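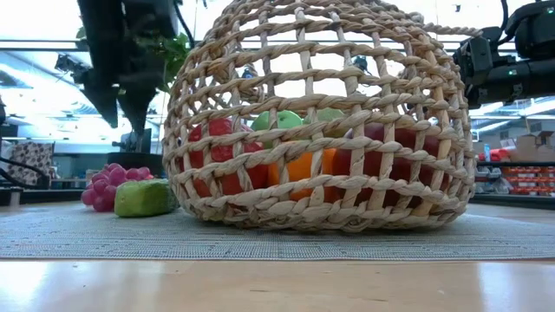
Progress report, Paveck fruit table and pantry, for the August period. Sent Sep 4, 2025. Short one this time, stock day tomorrow and I still have the crates to do. Main thing is the baskets. You asked in the last call if the open-weave ones were worth the money and I think yes, with one change (see further down). Used as a cover, upside down, fruit underneath, you can still see what's there, green apples at the back, orange in front, big red apple on the right, and people don't have to lift anything to find out. Grapes and the long green fruit were out at the side that time. Grapes stay out of the baskets from now on, they get squashed by the rim.

What got done

Pantry shelves cleared and wiped, both sides. Old labels off. New labels on the left side only, ran out of the big ones.

24 open-weave baskets bought from Dotum, all delivered. 9 of them are out in the room, the rest are stacked in the back hall until we have the second table. Natural color, no dye, thick rope-type strands. They smell a little like hay for the first week. Goes away.

Gray mats under everything now. The bare tabletop was a mistake, baskets slid and the fruit rolled when anyone leaned on it. With the textured mat the rim sits flat and stays put. Should of done this in the spring.

Household pickups: 83 in August, up from 78 the month before. Not a big jump but it was hot and a lot of people were away, so I'll take it.

Fruit delivery from Memov on time every week except one, when the truck came after closing and we had to leave the boxes in the entry overnight. Lost some peaches. They credited us, it's on the August statement.

What didn't get done

Second table. Still waiting on the quote from Do, they measured the wall and then nothing. Called twice. If there's no answer by the end of next week I'd like to buy a plain folding one out of the supplies line and stop waiting. Need your ok for that.

Sign for the front window. Text is written, not printed.

Weighing what gets thrown out. We said we would do this daily. We did it most days. The sheet has gaps and I don't want to give you a percentage off of it, would just be a guess. Scale is now next to the bin instead of in the cupboard, so September should be better.

The baskets, more detail since you asked

Good: air gets through. Keeps sleeves and bags from dragging fruit off the table. Kids like them. Easy to shake out, crumbs and stems fall right through.

Less good: the openings are wide, so they do nothing for fruit flies. I know the application said the covers would help with flies. They don't, and I'd rather say so here than have you find out on the visit. We need some kind of cloth for inside, cotton or netting, loose enough to see through. Have asked a couple of places for prices. Small cost, fits under what's left for furnishings.

Also less good: big rounded top means they don't stack upside down. Right way up, one in the other, fine. People keep putting them away the wrong way and then the pile falls over in the hall. Will put a note up.

And they take up more table than I planned. One basket over five pieces of fruit is a lot of room for five pieces of fruit. Better with more in there, or go to a smaller size for the next order. Dotum has a smaller one, same weave, bit cheaper.

Money

Still under on furnishings, close to even on fruit. Cleaning supplies went over because of the shelf job, the difference came out of our own account and I'm not asking for it back. Full statement attached seperately, receipts in the same folder.

Next

Liners for the baskets. Table, one way or the other. Rest of the labels. Waste sheet filled in every day, including Saturdays.

Two things I need from you: ok on the folding table, and whether the smaller baskets can go on this year's grant or have to wait. Email is fine, I check it in the evening.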